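Gathering Examples for a Learning System
Handout 4, Lirness robotics short course, 25 August 2023

Read before lab. Bring questions, esp. on the reset part, everyone trips on it.

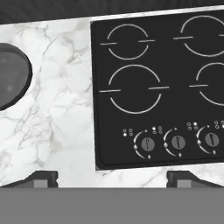 Recap from last time. Policy = thing that maps what the robot sees (plus joint readings) to what it does next. We don't write the rules, we show it examples. So the examples are the program, more or less. Bad examples, bad policy. Most of today is about not making bad ones.

Terms
Episode: one attempt, start to finish. Also called a demo or a trajectory, people mix these freely.
Step: one observation + one action.
Task: what the episode is supposed to do, written as a short sentence. "Turn the left knob." Keep it plain.
Reset: putting the world back before the next episode.

Where we collect
Simulated kitchens first, in Mirani. Cooktop, knobs, sink, counter. Real arm comes later in the course. Why sim first: resets are a key press, nothing breaks, and we can change the layout between episodes. The cost is that contact is wrong in small ways, knobs especially. A grasp that holds in sim may slip on the real thing. More on this in handout 6.

View is from the wrist camera, looking down past the fingers. Your target can leave the view when you get close. That is a real problem for the learner, not just for you driving. If you can't tell from the wrist view which knob you are going for, the policy can't either. Back up, line up, then go in.

How many
Each pair: 50 episodes of one knob task. That's enough to train something that sort of works. Last August the class set came to 561 after filtering, out of a target of 1,000. We lost a lot to wrong labels and to episodes where the operator stopped recording early. Don't be that group.

Cap is 300 steps per episode. If you hit the cap, throw it out and redo. Long episodes are mostly hesitating, and the policy learns to hesitate. It really does, see the Utusbridge plots from lecture 3.

Variety
Start poses: move the arm somewhere different every time. Not wildly, a hand's width or so.
Layout: let Mirani shift the cooktop and change the counter finish. Leave the randomize box ticked.
Which knob: swap every ten episodes and CHANGE THE LABEL when you do.
Speed: keep it steady. Two people in a pair drive differently, thats fine, but log who drove.

Mistakes and recoveries
Missed the knob, came back, got it: keep it. Those are worth a lot, the policy needs to see how to get out of trouble.
Bumped the wrong knob and left it turned: discard.
Fingers pushed into the counter: discard, the forces blow up and the joint readings are garbage after.

Saving
Vornach writes one folder per episode. Check three things before moving on: task sentence is right, success flag is set, step count isn't zero. Replay at least one in every ten. Takes a minute. Do not rename folders by hand, the loader reads the index and will skip yours without telling you.

For next time
Upload your 50, plus half a page on which ones you threw out and why. Be specific, "bad grasp" isnt a reason. Also pick one kept episode that you think is borderline and be ready to argue for it.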